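Young-sook Seol has run recruitment at Hunwood for four seasons, and she starts with the cap.

"We have 35 contracted players and room for one more at senior money," she says. "Everything else is minimum deals."

The gap is at hooker. Omid Shahbazi played 1,451 minutes there last season, the most of any forward in the squad, and comes off contract in January. Seol wants him on a two-year extension with the second year tied to appearances.

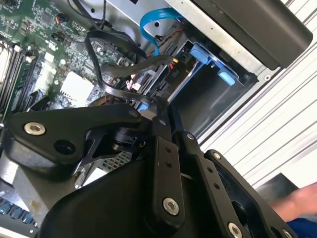

Inside an open desktop tower.

Salesum are expected to bid for him. Seol will not match an offer that runs past two years.

"He averaged 54 minutes two seasons ago. You price the likely workload over the whole term," she says.

The alternative is Shahram Nikzad, now in the reserves. Seol rates his service from dummy half but wants his missed-tackle rate lower before he starts. He trains with the first team from Tuesday.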